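Published 2020-12-23
By the Flisar project office
Filed under: Progress reports, Manipulation
2 shares | 0 comments

The Wuromby cell logged 447 grasp trials on striped cloth in December, of which 310 were scored as usable.

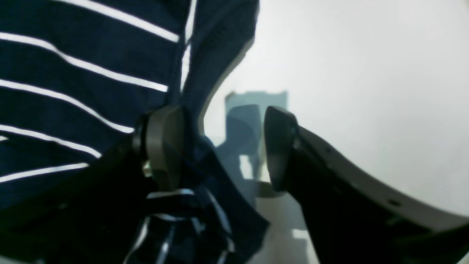
Striped navy cloth held between the fingers, wrist view.

Corner detection remains the weakest stage - 59 trials were rejected there.

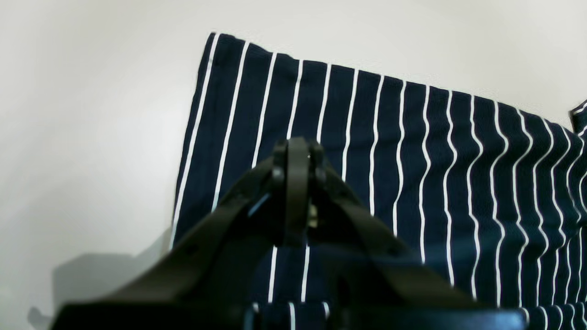
The Morgan estimator now fits surface shape from stripe curvature. Stripes lie flatter at the left and bend towards the right, where the fit is less certain.

Edge grasps are scored separately.
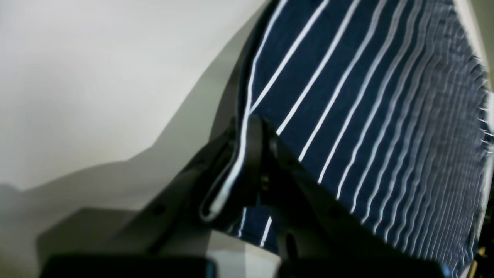 Stadex asked whether the method would carry over to plain cloth; this is untested.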